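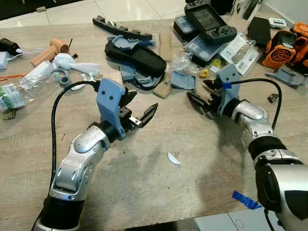 June, a bit after ten at night

Feet up, tea going cold, and I've finally got a minute to write. Today was table day! I'd been promising myself table day since before the move and it kept getting bumped by laundry or the dentist or just not feeling like it.

So, the big light wood table. I love that thing. I love the grain in it, I love that you can spread out properly on it with both elbows, and I do not love that every little bit and piece in the building ends up there. A screw, a scrap of blue tape, some crumb of a thing that might be important and might be lint. Blue tape is the worst. You peel it off one thing and stick it on the wood "just for a second" and there it is a week later, all crumpled up and holding on for dear life. I've done it myself plenty, so no pointing fingers.

Märta Fagerlund called while I was hunting for the good cloths and we talked for 40 minutes, mostly about her kitchen. She's gone with the Esby handles in the end, after all that back and forth over the Leite ones (which I liked better, but I kept my mouth shut). She wants to know if I'll come up for a few days before it gets too hot. I said yes before looking at anything, so now I have to look at everything. Train or car? Car, probably, and then I can bring her the lamp.

Anyway, the tape. Her trick is to warm it with a hair dryer and roll it back on itself slowly, and never, ever use a blade on wood. I'm writing that down here because I always forget and then go looking for a scraper. For the gummy part that stays behind she swears by plain cooking oil on a rag, leave it a few minutes, then dish soap. I have my doubts about oil on a light top but I'll try it on the underside first.

The small stuff needs a home too. I've had four jam jars washed and waiting on the windowsill forever, so one is for screws, one is for plastic bits, one is for "no idea," and the last one I haven't decided. Maybe pencils. There was a little white crescent-shaped piece out on the wood and I still can't say what it is! It looks like a fingernail moon. Straight into "no idea" for that one, and if something falls apart in August I'll know where to look.

Then there's the floor. I do like a shiny cream tile, it makes everything feel brighter, but those thin grout lines are going to be my whole summer, I can tell. Anderson Araújo says a soft toothbrush and baking soda. He also says I should quit fussing and get a rug, and he has a cousin at Trandness who could get me one cheap. I looked them up over lunch and there's a nice Voso one in a sort of oatmeal color, but the big size is way more than I want to spend on something people will walk on with their shoes on. The small one would look like a bath mat. So, toothbrush.

Other things, before I forget. The basil is alive. I owe the library 2 dollars. I had toast for dinner and I'm not sorry. Walked 3,000 steps, according to the phone, and I'd bet most of those were back and forth to the sink.

Need to buy: baking soda, a pack of rags, stamps, the flat kind of batteries. Call Märta back about dates. Ask Anderson if he still has my hair dryer.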